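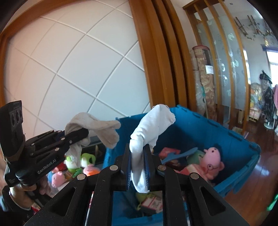 Department of Knitted Goods, Selbridge Textile Reference

Toe closing

Toe closing is the step in hosiery manufacture in which the open end of a knitted sock is joined to form the toe. Most socks are knitted as a tube on a small-diameter circular machine, starting at the cuff and ending just past the toe pocket. When the tube leaves the needles, the toe is still open. The method used to close it affects the comfort, cost and durability of the finished sock, and is often used in the trade as a rough guide to quality.

Terms

The word "toe" covers several parts in mill usage. The toe pocket is the shaped section made by reciprocated knitting, in which the needle cylinder turns back and forth and only part of the needles are active. The gore line is the diagonal line that runs from each end of the seam, where needles were dropped out and brought back in. The seam itself lies across the top of the toes in most designs. Some older designs place it underneath, close to the ball of the foot.

The waste courses are extra rows knitted after the last row of the toe pocket. They keep the edge loops from running back before closing and give the operator something to hold. They are trimmed off during or after the closing step. On many machines they are knitted in a contrasting yarn so that the guide row stands out.

Methods

Overlock seaming. The sock is turned inside out, the two edges are laid together, and a sewing machine trims and oversews them in one pass. The stitch does not follow individual loops. The resulting seam is strong but raised, and can be felt inside a close-fitting shoe. Overlock seaming is fast and tolerates small errors in feeding. It is common in work socks, terry sports socks and low-cost multipacks.

Flat seaming. A modified sewing head joins the edges with less overlap and less thread. The seam is lower than an overlock seam but still does not match loop to loop. It is often described as a Rosso seam in the trade, and is used across a wide range of everyday socks.

Hand linking. Each loop of one edge is placed by hand on a point of a dial, followed by the matching loop of the other edge. A chain stitch is then worked through each pair. The seam lies nearly flat, and the join can be hard to find by touch. Linking requires good lighting and long training. A missed loop leaves a hole that will ladder under tension, so linked goods are normally checked over a form before they are boarded.

Automatic linking. A transfer device takes the last row of loops directly from the needles of the knitting machine and moves them to a closing station. One half of the loops is folded over the other half and the pairs are sewn together. Because the loops never leave mechanical control, no waste courses are required on most types. Automatic linking adds cost to the machine and some time to each knitting cycle, but removes a separate labor step.

Spiral closing. The sock is begun at the toe, and the first rows are drawn together and twisted shut by the rotation of the cylinder. No seam is sewn. The closed point is small and slightly thick. The method has mostly been used in fine hosiery.

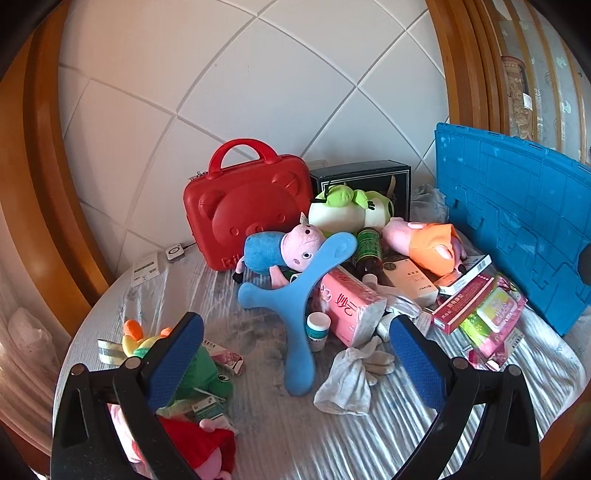
Why are socks usually turned inside out before seaming?
The cut edges and the bulk of the seam have to end up on the inside of the finished sock. When the sock is turned back to its right side, only the joined line shows.

Seam placement

Placement is controlled by the number of courses knitted after the narrowing and widening of the toe pocket. Extra courses move the seam back over the top of the foot. If too many are added, the gore lines pull to the rear and the pocket becomes baggy. If too few are added, the seam moves down over the toenails, where it wears quickly.

A second fault is rotation. If the tube is fed into the seaming machine with one side ahead of the other, the seam ends no longer meet the gore lines. This produces small projecting corners, known as ears. Ears can be reduced by tapering the cut at each end, although tapering also shortens the seam and narrows the toe.

Gandholm trials

A set of trials at the Gandholm mill compared flat seaming with automatic linking in a cotton and nylon plain-knit sock. The work was supervised by Verna Crenshaw and covered 133 pairs, each washed for 28 cycles and then stretched across a form until the seam or the fabric gave way. In the linked goods, failure usually began in the fabric beside the join. In the seamed goods, it began at the seam ends, most often on the side where the sewing thread was cut.

Tarcísio Siqueira later repeated part of the work with socks supplied by Rosenthal, a maker of coarse-gauge boot socks. He reported that the difference between the two methods was smaller in heavy yarns and that thread tail length had more effect than seam type. Neither set of trials included hand-linked goods.

Thread and tension

Closing thread is normally textured polyester or nylon, chosen for its stretch. A thread with too little stretch will break when the sock is pulled over the heel of the foot. Thread color is matched to the toe yarn in plain goods. Where the toe is a contrasting color, mills may use a single neutral shade for a whole range to avoid rethreading.

Tension is set by trial. The seam is pulled by hand to its full width and released, and should return without puckering. A tight seam shows as a row of gathers on the outer face – a slack one shows as open ladders between the stitches.

Finishing

Closed socks are turned right side out, usually by suction through a tube, and passed to boarding. In boarding, the sock is drawn over a flat metal form and set with steam and heat. The Dukitz form, used at Selbridge and a few other mills, has a squared toe that holds the seam ends apart while they dry. Boarding can hide slight puckering for a time, but the fault tends to return after the first wash. For this reason seam inspection is best done before boarding.

See also: circular knitting; gore line; heel turning; reciprocated knitting; waste course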